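Studau Help > Household & Linen > Towels > Ticket log

Posted in June by Lucie Desjardins
Last updated: June, 4.40 pm

Problem: towels come out of the cupboard smelling musty and feeling stiff, and the teal ones leave fluff on everything else.

Right, I'm opening this one because I've had the same grumble from two of our guest houses now, Testau and Amin, and I'd like it all in one place so we stop answering it by text message. I do the linen for both, so I'm the one grumbling as well as the one answering!

First go: I blamed the detergent. We'd changed over to the Flurkedance liquid in the spring and I'm a heavy pourer (I know, I know). I cut it down to half a cap and ran 3 loads at Testau with no softener at all. The stiffness got better straight away, the towels had a bit of bounce in them again. The smell didn't budge. So that's half the ticket sorted and the half people really mind about still open.

Second go: ran the machine empty on its hottest wash, cleaned the door seal, pulled out the drawer and scrubbed it. There was some horrible grey stuff at the back of the drawer and I felt sure I'd cracked it. Next load came out smelling lovely, went into the cupboard, and 2 days later it was musty again. So not the machine, or not only the machine.

After that I started looking at the pile itself. We've got all sorts in there by this point, the blue-grey ones, the teal, the cream with the teal pattern, and they go in folded thick and pressed up against each other. 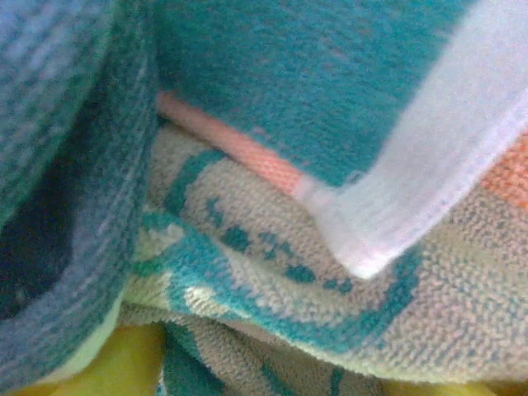 Lucie Desjardins
Linen and Laundry, Testau and Amin

The thick folds are what I'd look at first. When a towel is doubled over on itself like the blue-grey one, the inside of the curl is the last bit to dry, and you'd never feel it from the outside. I took to sticking my whole hand into the fold before anything went on the shelf, and at Amin I pulled out 6 that were still cool and clammy in the middle. All of them had felt fine on top.

Update: Nithin Chettiar looked in on this ticket and asked if we were folding straight from the dryer. Yes, we were. He says to hang them over the rail for an hour first, then fold in half and in half again and leave it there, no rolling. Have done that at Amin all week and the cupboard smells of nothing, hurrah.

Fluff: still open. I've washed the teal ones on their own 2 times and emptied a good handful out of the filter after each. It's less than it was but I'm still picking bits off the cream ones. Please keep them separate for now and don't put them in with anything pale.

Still to do at Testau: take the bottom shelf out so air gets round, and move the heavy towels off the back wall, it's an outside wall and always chilly. I'll add a note when it's done.

Status: smell, fixed at Amin, waiting on Testau. Stiffness, fixed. Fluff, open.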